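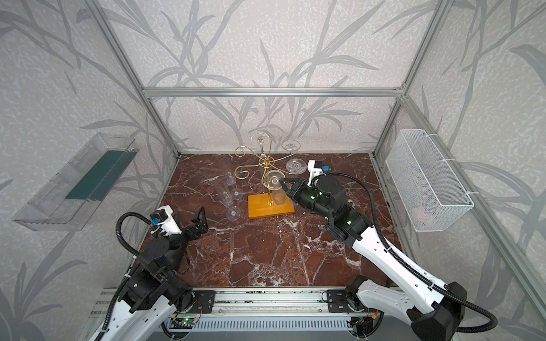

Two weeks with the Gosling twin-arm kit

I've wanted a pair of these arms since the Mokia demo, and I'm smitten! Stemware on a marble top is a mean test, and with a camera on each wrist the Gosling goes about it very gently - my jaw was clenched the whole time. Setup took me six evenings, mostly cable routing. The manual is thin, and I'd like softer fingertips in the box.

Next up: the Arance software update.

Print this post | E-mail this post

2 comments

dristden_fan: Does it cope with flutes?

benchtop262: Lovely rack. How loud are the arms?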